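Perguntas frequentes sobre toalhas de mesa e tecidos estampados

Oi! Eu sou a Jaqueline Meléndez e costuro para a casa há um bom tempo, primeiro para mim, depois para vizinha, prima, amiga da prima... Como as mesmas dúvidas chegam toda semana por mensagem, juntei tudo nesta página. Vou acrescentando conforme vocês perguntam. 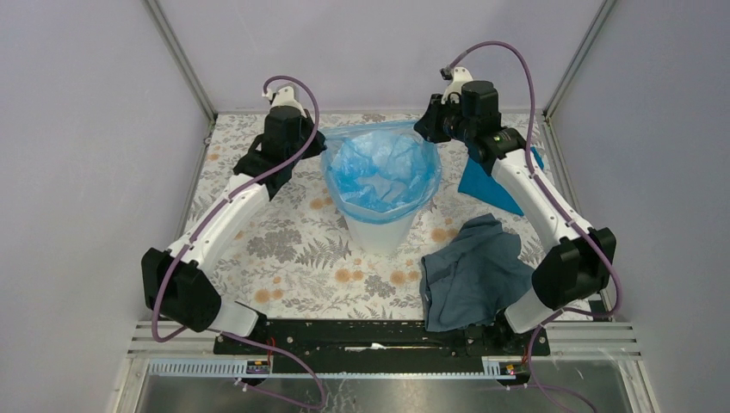
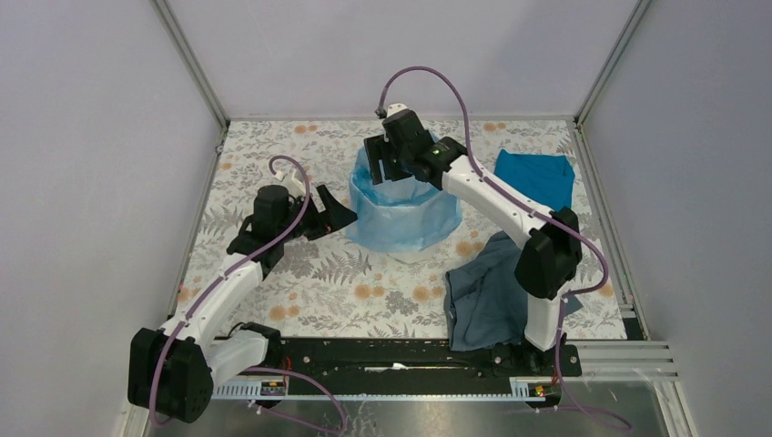 Estampa botânica sobre fundo claro, nas duas fotos.

Qual tecido você recomenda para o dia a dia?
Algodão com um pouco de poliéster, sem pensar duas vezes. Amassa menos, seca rápido e aguenta criança. O linho puro é lindo (eu tenho um que só sai da gaveta no Natal), mas pede ferro e paciência. Se você almoça correndo, vai se irritar com ele.

Como eu calculo o tamanho?
Meça o tampo, comprimento e largura, e some a queda dos dois lados. Para uma mesa com 80 cm de largura e queda de 25 cm, dá 130 cm de tecido pronto. Não esqueça a bainha! Eu deixo 2 cm de cada lado, dobrados duas vezes, então compro sempre um pouquinho a mais.

Preciso lavar o tecido antes de cortar?
Precisa. Eu já pulei essa parte com um algodão grosso e a toalha encolheu tanto que virou caminho de mesa. Deixe de molho em água fria, seque à sombra, passe e só depois pegue a tesoura.

Estampa clara não suja demais?
Suja igual às outras, só que você enxerga. As folhagens miúdas ajudam bastante a disfarçar um respingo de café até a hora de lavar. Liso branco, esse sim, não perdoa nada.

Como tirar mancha de molho de tomate?
Raspe o excesso com uma colher, passe água fria pelo avesso e esfregue sabão de coco. Deixe agir meia hora e enxágue. Água quente, só depois que a mancha sumiu, senão ela fixa. Com vinho eu faço do mesmo jeito, mas antes cubro com sal.

E gordura?
Detergente neutro direto na mancha, seco mesmo, e um tempinho de espera. A Yolotzin Trujillo, que fez curso comigo, jura pelo talco. Testei e funciona em mancha fresca; em mancha velha não vi diferença nenhuma.

Posso usar a máquina de secar?
Pode, se a etiqueta deixar, em temperatura baixa. Eu prefiro o varal, com a toalha bem esticada e presa pela bainha. Sai quase sem ruga e às vezes nem passo.

Onde você compra os tecidos?
Quase tudo na Tovar, que vende por metro e deixa levar retalho para testar em casa. Os forros eu pego na Dikamero. Não ganho nada para falar delas, viu? Quando uma estampa acaba, costuma acabar de vez, então se gostou muito leve já o das duas toalhas.

Dá para costurar sem máquina?
Dá! Ponto invisível à mão fica até mais bonito na bainha. Demora, claro. Eu faço vendo novela e, quando percebo, já virei o canto.

Como fazer o canto sem ficar aquele bolo de pano?
Canto mitrado. Vinque as dobras com o ferro, abra, dobre a ponta na diagonal, corte o excesso e feche de novo. O primeiro sempre sai torto, treine num retalho.

Você aceita encomendas?
Aceito poucas, e só de toalha e guardanapo. Cortina eu parei de fazer, por favor não insistam (eu acabo cedendo e depois me arrependo). Mande as medidas da mesa, o formato e uma ideia de cor.

Posso copiar suas dicas no meu blog?
Pode, é só colocar o link para cá e me avisar, que eu adoro visitar.

Página atualizada em 17 de junho de 2018.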